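Section 4: Making Your First Cup at the Coffee Counter

Welcome to the Bilanden guest kitchen! Please take your time with this part of the guide, even if you have a pod machine at home, as every counter is laid out a little differently and we'd like your first morning to be an easy one.

1. Fill the water tank up to the line with cold water from the filter jug in the fridge. The kitchen tap is perfectly safe, but it's hard water up here and it does leave scale.

2. Switch the machine on and let it warm up while you look through the pods. Take whichever you fancy – the donut-shop ones tend to go first, so don't be shy.

3. Lift the handle all the way up until the lid stands open. If there's a used pod inside, drop it in the small bin under the sink.

4. Set your pod in with the foil side up and press it down gently until it sits snug. Leave the foil on, please.

CAUTION: There are sharp needles inside the machine that pierce the pod. Keep fingers well clear of them.

5. Stand a paper cup on the drip tray, under the brewing head.
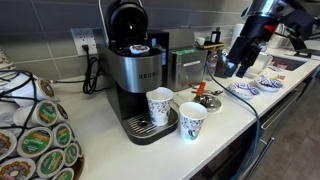
Fig. 4. Lid raised, pod on the brewing area, cup on the drip tray.

6. Bring the handle down firmly and choose your size. Our paper cups are happiest with the smallest one.

7. Wait for the last drips before you take your cup away, and mind your hands – it comes out very hot.

NOTE: If the machine won't start, lift the handle and close it again. Still nothing? Ring Clodagh on extension 106 and she'll come and have a look.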